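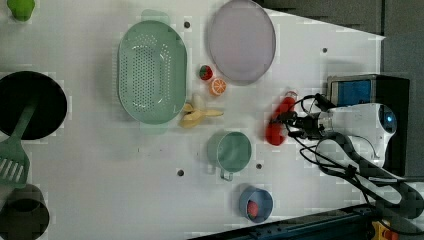

Le bras au poste dînette, un poivron rouge dans la pince.

Robot au tri : que devient l'équipe ?
Posté par quai_nord le 18/07/2025

Bonjour, je travaille chez Drevholm, au contrôle et au rangement des jouets de dînette. La direction essaie un bras robotisé et nous parle de 2 000 pièces par jour. On nous promet « moins de gestes répétitifs ». Moi, je vois surtout que quelqu'un doit disposer les objets, surveiller, ramasser et recommencer. Ce temps-là n'apparaît dans aucun tableau. Est-ce que chez vous les postes ont changé en mieux, ou est-ce qu'on a juste hérité de la machine en plus du reste ?
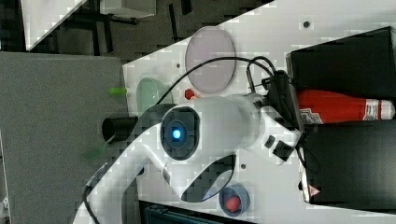 mistral_b
Chez nous ça s'est bien passé, faut pas avoir peur du progrès. Bon courage.

palette17
Bien passé pour qui ? À Orinley on nous avait annoncé 700 pièces par équipe. Le chiffre était juste les jours de démonstration, avec des objets bien écartés et un technicien à côté.

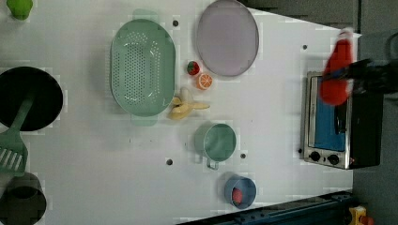 Le reste du temps, la cadence dépendait de nous. Deux collègues sont passés « opérateurs de supervision », même salaire, et la fatigue a changé de place : moins les épaules, davantage les yeux et les nerfs. Je ne dis pas que la machine ne vaut rien. Je dis que les chiffres qu'on vous montre ne comptent presque jamais le travail autour, et que le mou et le pelucheux demandent un essai à part.
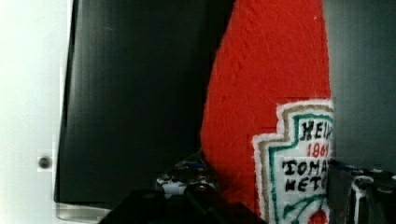
À demander par écrit avant de signer quoi que ce soit
Qui prépare la table, et sur quel temps.
Combien d'arrêts par équipe, et qui les note.
L'intitulé du nouveau poste et sa grille de salaire.
Ce qui se passe en mars si l'objectif n'est pas tenu.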